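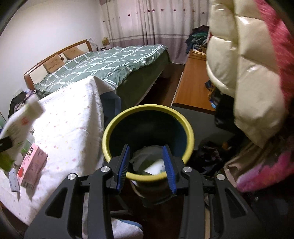 Bedroom waste bin with yellow rim.

Velwood Residence: Room Waste and Recycling
Frequently Asked Questions

Search this site Enter keyword Go

Does every bedroom have its own bin?
Yes. One bin is issued with each room and is listed on the room inventory. Residents may use a bin of their own, provided that the issued bin is kept in the room and returned at the end of the stay.

What may be placed in the bedroom bin?
Dry household waste such as tissues, plastic wrappers and used packaging. Food scraps and liquids must be taken to the kitchen on the same floor.

How often must the bin be emptied?
At least twice a week, and always before an absence of more than 4 nights. Cleaning staff do not empty bins in bedrooms.

Where is the waste taken?
To the collection room on the ground floor of Arango House, open from 7 a.m. to 10 p.m. Bags may not be left in hallways or stairwells.

Are cartons recyclable?
Empty drink and snack cartons should be flattened and placed in the paper and carton container. Cartons that still hold food or drink are not accepted.

Are liners provided?
Each room receives a roll of liners on arrival. Further rolls may be requested at the front desk, up to a limit of 2 per term.

May packaging be kept on a desk or bedside table?
Unopened items may be stored on any surface. Opened food must be closed or sealed. Surfaces should be clear of empty packets on the day of a room inspection.

What happens if a bin is lost or damaged?
A replacement is issued by the Housing Office. The charge is shown in the schedule of fees for the current year.

How are batteries and small electrical items handled?
These must not go into any bedroom bin. A separate box is located beside the mailboxes.

Who should be contacted with further questions?
Rocío Llanos, Housing Office, extension 552. Requests concerning the collection room should be addressed to Tullio Bellini, Building Services.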